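Vie locale | Associations

Pommont : la collecte de linge repart en juillet 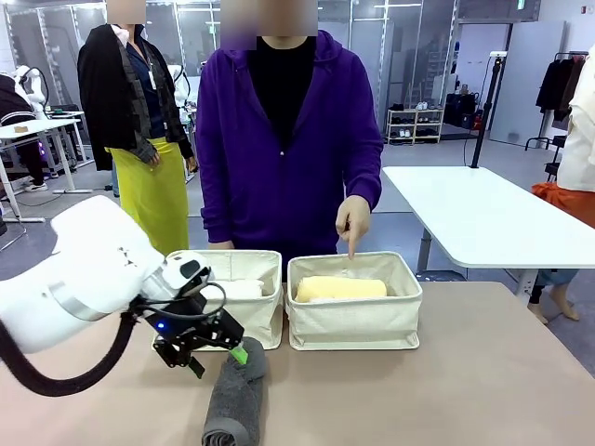

Serviettes roulées et paniers en tissu crème.

Reprise de la collecte de linge de maison à Pommont. Dépôt possible dès 6 h, salle Niazi, entrée côté parking. Serviettes, draps, taies, propres et sèches. Pas de couettes cette année, plus de place pour les stocker.

L'an dernier, 170 foyers avaient donné. « On manque surtout de grandes serviettes », indique Imogen Bainbridge, de l'association Stekero. Les lots partiront ensuite vers 2 foyers d'hébergement du secteur, dont celui de Nandcombe. Les sacs doivent être fermé et étiquetés. Renseignements sur place ou en mairie, guichet 6, le matin seulment.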